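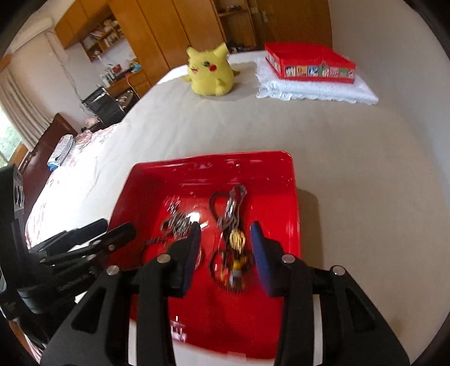
这个月的栏目我想聊聊首饰,准确地说,是聊聊怎么收首饰。上一期写完厨房抽屉以后,收件箱里一下子多了好多来信,其中问得最多的居然跟厨房一点关系都没有,都在问:项链打结怎么办?手串放哪儿?只剩一只的耳环到底扔不扔?我一看就乐了,这不就是我家的情况嘛!

先交代一下我的底子。我没有什么值钱东西,一颗像样的宝石都拿不出来,可是零零碎碎的小玩意儿特别多。有旅行时在路边摊买的珠串,有朋友搬家塞给我的,有从旧衣服上拆下来的装饰,还有几条银灰色的链子,买的时候觉得百搭,后来就一直团在那儿。七月我下决心收拾一回,把卧室、浴室、玄关、两个旧手提包里的首饰通通翻出来,堆到铺着布的桌子上,那场面……怎么说呢,像一锅煮过头的面条。

我的第一条心得就是托盘。别小看托盘!我以前总觉得收首饰得有个正经的首饰盒,带绒布、带小格子、带一把永远找不到的小钥匙的那种。买过两个,都没用起来。格子太小,粗一点的手串放不进去;盖子一盖,里面有什么全忘了,最后还是每天戴桌面上那一条。现在我用的是红色塑料托盘,四个角圆圆的,壁是斜的,边上有一圈薄薄的沿。塑料的好处是脏了能直接擦,斜壁的好处是手指一拨,小东西顺着坡就上来了,不用拿指甲去抠。红色呢,纯粹是我喜欢,不过用下来发现银灰色的链子放在红底上特别显眼,早上迷迷糊糊也能一把抓对。

桌上那块布也值得说两句。我铺的是一块素色的米灰布,没有花纹。整理小件的时候千万别用花桌布,我吃过亏,一颗小珠子滚到印花的叶子中间,我趴着找了半个晚上。素布上掉了什么一眼就能看见,而且布面有点阻力,珠子不会一路滚到地上去。要是家里没有合适的布,拿条旧床单对折一下也行。

好,说说大家最关心的:链子打结。

我的办法很土。先把那一团放平,别拎起来,一拎就越坠越紧。找到搭扣,打开,把两头都松出来,这一步很多人会忘,搭扣扣着的时候等于多绕了一圈。接着拿两根细针,从结的正中间轻轻往外挑,挑松一点就停一停,看看线路往哪边走。我一般放着广播弄,不着急,弄烦了就去倒杯水。实在太细的链子,可以在结上点一丁点婴儿油,滑了就好挑,挑完记得用温水加一点洗洁精洗掉,再用软布按干。带珠子或者带线绳的就别用油了,线绳吸了油会发黏,还会沾灰。

有一团我解了整整一个下午,从三点弄到快吃晚饭,解开的那一刻真想放鞭炮!结果解开一看,那条我根本不喜欢。算了,洗干净送人。

解开之后怎么放,才是以后不再打结的关键。长一点的链子和绳子,我现在都是来回折成窄窄的几折,像收耳机线那样,折好了顺着托盘的长边躺下。绳子比较听话,折什么样就是什么样。金属链子会自己散开,可以在中间松松地套一个小纸圈,纸圈上顺手写个名字也行,我写的是“婚礼那条”“配黑毛衣”之类的,只有自己看得懂就够了。特别细的链子我会拿一根吸管剪短,让链子从里面穿过去,再把搭扣扣上,这招是从一位读者来信里学来的,真好用,谢谢你!

手串就简单多了,圈着放,别压,别拉直。小珠子串的手链最怕的是弹力线老化,我每次换季会拿起来轻轻撑一下,如果珠子和珠子之间露出线来了,就该重穿了。重穿一次花不了多少工夫,总比在公交车上突然断掉强。对,我断过,全车人都在帮我捡珠子,那天一共捡回来多少我不知道,反正最后那条手串比原来短了一截,现在戴着有点勒。圈着放还有一个小便宜可占:手串中间的空地能放更小的东西。黄珠子、小吊坠、掉下来的配件,往圈里一搁,就不会满盘乱跑。

说到配件,我要替单件的小东西说几句好话。金色的椭圆装饰,表面一棱一棱的那种,原来大概是胸针或者搭扣上的一部分吧,很多人看它不成对、没链子,就扔了。先别扔!穿根皮绳就是一条项链,缝在旧大衣的领口上也很精神,或者系在礼物包装上,比蝴蝶结好看多了。我给单件定的规矩是留一季,放在托盘里天天看得见的位置,一季过去还是想不出用处,那就真的可以走了。

接下来是怎么分。网上有很多很复杂的分法,按材质、按颜色、按场合,我试过按颜色,坚持了一个星期吧。现在我只分两边:左边一列是暂时没理清的,右边一列是已经理好的,链子绳子在上,单件在中间,手串在下。早上出门从右边拿,晚上回来摘下来随手放左边,攒到周末再一起理。您别笑,这个办法最大的好处是允许自己懒。以前我老想着一摘下来就归位,归不了位就往洗手台上一扔,扔着扔着耳钉就进了下水道。现在有了左边这一列,乱也有个乱的地方。

托盘放哪儿呢?我试了三个地方。浴室不行,水汽重,银的很快就发乌。玄关方便是方便,可是钥匙、硬币、快递单全往里掉,没几天就成了杂物盘。最后放在卧室的小桌上,离窗户远一点,有些染色的珠子晒久了会褪,我有一条原先颜色很浓的,现在淡得像泡过水。

还有几个来信里问到的小问题,我一块儿答了。

发乌的银链子能不能用牙膏擦?我不太赞成,牙膏里有磨料,擦多了表面会花。用专门的擦银布就行,裁一小块,捏着链子一段一段地捋。要是链子上镶了亮晶晶的小石头,就绕开石头擦,那些小石头有的是胶粘的,使劲一蹭就掉。

要不要放干燥剂?敞口的托盘放了也没什么用,干燥剂适合放进密封袋。长期不戴的银饰可以一件一袋,把空气挤出去再封口。一袋一件啊,别图省事放三件,回头又是一团。

孩子爱翻怎么办?小珠子、小零件是真的危险,家里有小小孩的,托盘一定放高处,或者换成带盖子能扣紧的。大一点的孩子,我倒觉得可以让他们一起整理。他们手指细,解结比我们强多了,而且对分类有一种莫名的热情,能自己发明出“海盗的”“公主的”“怪物的”三大类,我觉得比按材质分合理。

布置这个角落花不了多少钱。我在Plirnitz那家杂货铺里转了一圈,浅盘、小碟、旧的蛋糕模子都能用,您家厨房里说不定就有现成的。挑的时候记住两点:浅,敞口。太深的盆子,底下那层永远见不着光。Zuletti的小碟子我也买过,好看得不得了,可是太滑,戒指在里面叮叮当当跑个不停,最后拿来装橄榄了(装橄榄非常合适,推荐)。家里有旧毛毡的,剪一块垫在滑溜溜的盘底,马上就安静了。

理完之后,我挑出来一小包不戴的,大部分都还好好的。Maes街上的旧物交换角现在收首饰配件,链子、珠子、断了的搭扣都收,做手工的人抢着要。去之前麻烦用小袋子分开装好,别像我第一次去的时候那样,拎着一大坨,摊开来人家都不知道从哪儿下手。我自己也换了两样回来,一小包木珠,还有一截挺漂亮的编绳,嗯,所以我家首饰的总量其实没怎么减少。

换回来的珠子我打算试着自己穿一条。线已经买了,针也买了,就差坐下来。穿珠子的朋友请给我支支招:弹力线到底打几个结才保险?要不要点胶?我看了好多说法,一个人一个样,越看越糊涂。另外木珠洗过一遍,晾干以后摸着有点毛,是不是该上一层蜡?

下一期想写针线盒,我估计那又是一场硬仗,光是不知道从哪件衣服上掉下来的纽扣就有一大罐。您要是有对付纽扣的好办法,或者有什么解不开的链子想诉苦,照旧写信到Dronberg小报的读者信箱,注明“收拾栏目”。来信我都会看,回得慢一点,请多包涵,我还有左边那一列没理呢。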